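Tablecloths are back (and so are the loud ones)

We asked for tablecloths in the last newsletter and, my goodness, you delivered! The Grewal Street cupboard went from one sad beige rectangle to a stack so tall the door won't shut. By my tally we now have 42 cloths on the lending shelf, in every colour you can think of, and 13 of them have never been borrowed. Please come and fix that.

My favourites are the prints. Plain white has its place at a wedding, but put a big bold pattern on a trestle and the whole room cheers up before anyone has set out a plate. Blues are especially good value. They go with nearly any crockery, they suit a workbench as happily as a birthday tea, and a busy pattern forgives a lot of gravy. The Mindach quilting group has been using ours under their cutting mats all through November and they're already asking for more.

A few notes on borrowing. You can keep a cloth for seven days, and the long ones are folded on the bottom shelf with the length written on a paper tag. Measure your table first and add a good hand's width at each end if you like a bit of drape (I do!). Cold wash, line dry, and go easy with the iron on anything printed, inside out if you can manage it.

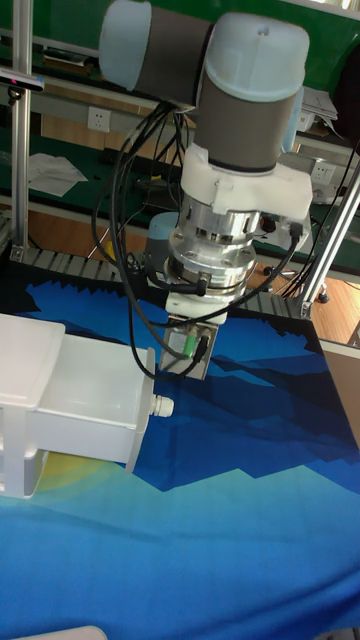 If you're sewing your own, jagged shapes are much kinder to a beginner than stripes or checks. A seam that wanders a little just gets lost among the peaks, whereas a crooked stripe will stare at you all through lunch. The remnant bin at Zekico has some lovely lengths at the moment, and the hemming table in the back room is free most mornings until noon. Bring your own thread, and grab a tag from the jar when you're done so we can add your cloth to the shelf.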